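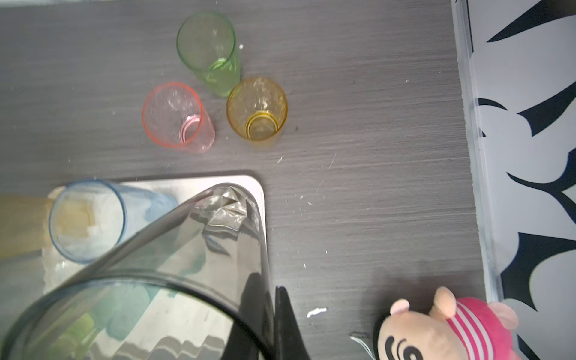
April, 9:15 a.m. Household Tasks notebook, entry continued.

Work resumed on the cup-clearing task for the Sumia project. The question put to the laboratory has not changed since the winter: can a two-arm station take on an ordinary kitchen chore and be left alone with it? The chore chosen is the clearing and stacking of drinking cups. It was selected by Sevim Sezer on the grounds that any person over the age of five can do it without instruction.

The controller was restarted before the session and the Flevex software was returned to the version used for the previous entry. Closing force on both grippers was left at 80 percent. Preben Snorradóttir had asked for a lower value on the left side, and this was tried first. The cups turned in the fingers when the wrist rotated, so the former value was restored. The request remains open and should be tried again after the finger pads have been changed.

Joint offsets were checked on both arms. The right elbow needed a small correction. The left arm did not.

10:05 a.m.

The first runs were given to the clear cups. These remain the hardest item in the program. A colored cup gives the vision system an edge to follow from most angles, while a clear one shows mainly whatever lies behind it: the tray, the grain of the table, or another cup. When a clear cup is held close to the wrist camera it also spreads across a large part of the view, and objects seen through its wall are bent out of place. The planner then believes that a cup at rest has moved. On two occasions this morning the arm paused with a cup in its grip and recalculated a path that had been correct to begin with.

A person clearing a table handles this without thought. The hand already knows what it is holding, and the eyes go on to the next thing. Our station has no such division of labor. It looks at everything again after each grasp, and pays for this in time.

Run 3751 was the first of the day to be carried through from start to finish without operator input. It took 575 seconds. Ms. Sezer cleared the same arrangement by hand afterward, while holding a telephone conversation, and the interval was too short to be worth entering. The run has nevertheless been marked as good in the log. It is the first unassisted completion since the mounting plates were replaced, and the order of stacking was correct.

Remark on scoring. The Pleletti sheet gives full marks for any completed run regardless of duration. This was reasonable when completions were rare. It now hides the matter we most need to see. A revised sheet has been drafted with a separate line for time, and another for the number of repeat grasps. Comments from colleagues are requested before the new sheet is adopted. Old results should be left in the old format and should not be converted.

11:30 a.m.

Sideways cups. A tumbler that stands upright can be taken by the rim with one finger inside and one outside, and the approach from above is well understood. A tumbler on its side presents a different problem. The rim is now at an angle to the table, the wall curves away from the fingers, and a slight push is enough to start it rolling. For household purposes this case cannot be left out. Cups are knocked over in real kitchens every day, and a machine that stops whenever it meets one would be of little use to the people it is meant to help.

Three approaches have been written up so far. In the first, the gripper closes across the body of the cup, lifts, and turns the wrist. It works when there is room on both sides. In the second, one finger enters the mouth of the cup and the other stays outside, so that the wall is held between them. In the third, the cup is nudged against some fixed edge and picked up from there. Dr. Snorradóttir prefers the second. The present writer prefers the third, and has been told with courtesy that a kitchen table does not always provide a fixed edge.
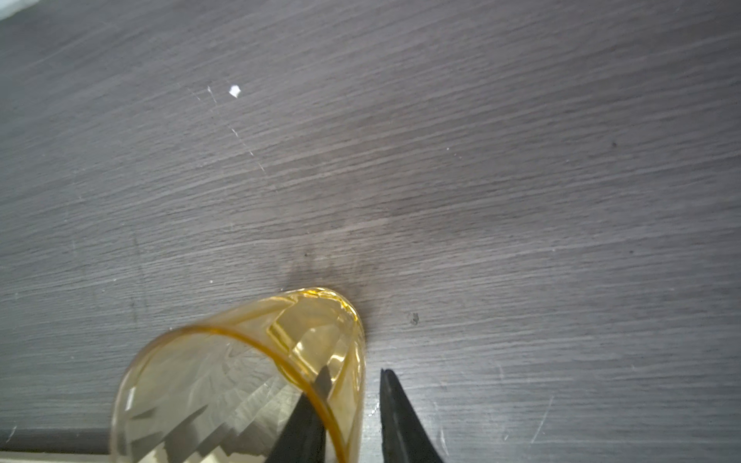 Photo: Mulder Laboratory, Household Tasks Group

The amber cup is the most informative one for this part of the work. Its rim is bright and easily found, but the faceted pattern breaks up the light, and the estimate of where the wall lies becomes unsteady. With the cup on its side and the fingers open around the wall, a small error in depth decides whether the grip closes on the cup or beside it. In the software, this shows as a grasp score that rises and falls while nothing on the table is moving. Averaging the score over a longer period made it calmer and also made the arm slower. No setting was found this morning that gave both.

It was proposed that the depth reading be ignored altogether in the last part of the approach, and that the fingers be closed slowly until contact is felt. This is how a person would find a glass in the dark. The motors report enough current change to make it possible in principle. Dr. Snorradóttir will write the routine. Until it has been reviewed it should be run only with an operator at the stop button.

Surface condition. The tabletop carries scratches and small pale flecks, and the detector has been known to treat a fleck as a feature worth following. Cleaning is not recommended as a remedy. Sumia asked for a station that tolerates an ordinary table, and ordinary tables have crumbs on them. The detector's minimum size has been raised slightly. If small objects are missed in later work, this change should be suspected first.

1:20 p.m.

Afternoon session given to both arms working together. The intention is that one arm attends to the cups nearest the tray while the other works toward the back of the table, with a shared rule about who may enter the middle. The rule in use is simple: the arm that asks first is given the space, and the second waits at a safe height. It prevents collisions. It also produces long periods in which one arm is doing all the work and the other is holding still above it, much like two people attempting to use one sink.

A less cautious rule was loaded for some 90 minutes. Under this rule the middle area is divided by height as well as by position, so that one arm may pass above while the other is low. Movement was noticeably quicker when the cables were lying well. When a cable on the right arm hung in a wide loop, the software did not know of it, and the operator stopped the run twice as a precaution. Cables are absent from the model of the arm. They should be added, even if only as a thick sleeve along each link. 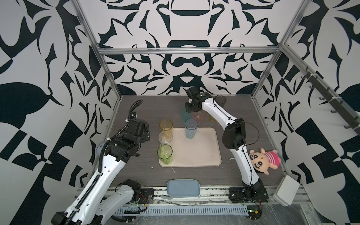 Could a station of this kind be put to work in a home kitchen today?

It could clear light cups from a prepared table under supervision, but it is too slow and too easily confused to be left on its own.

The above was discussed at length over the remaining runs. Ms. Sezer takes the view that speed is the lesser concern. Many household machines are slow, and their owners accept this on condition that they do not have to stand beside them. A dishwasher is slower than a pair of hands and has been forgiven. What matters in her opinion is whether a person may leave the room. By that measure the station fails at present, as every session so far has had an operator within reach.

Dr. Snorradóttir holds that the shop floor will come before the kitchen. In a workshop the parts are known, the tray is where it was yesterday, and somebody is paid to reset the line when it stops. She has offered to set up a comparison on sorting small fasteners. The present writer has no objection, provided that the cup work is not reduced to make room for it. Sumia's agreement covers household chores only, and a change of subject would have to be put to them in writing.

3:45 p.m.

Items carried forward:

Replace finger pads on the left gripper, then repeat the test at a lower closing force.

Add cable sleeves to the arm model. Until this is done, the height-sharing rule is to be used with an operator present and at reduced speed.

Review the contact routine for sideways cups. The first trials should use a plain-walled cup, with the amber one held back until the routine behaves as expected.

Circulate the draft scoring sheet. Colleagues who used the Pleletti sheet last year are asked to say which of its lines they never filled in.

Stacking order was left as light to dark. Ms. Sezer has asked whether the order serves any purpose. It was chosen to make the logs easier to read and may be dropped once the time line is added to the sheet.

Both arms were returned to the rest position and power was removed at the main switch. The controller is still on, as the logs from the afternoon were being copied at the time of writing. Whoever opens the laboratory next should confirm that the copy has finished before restarting anything.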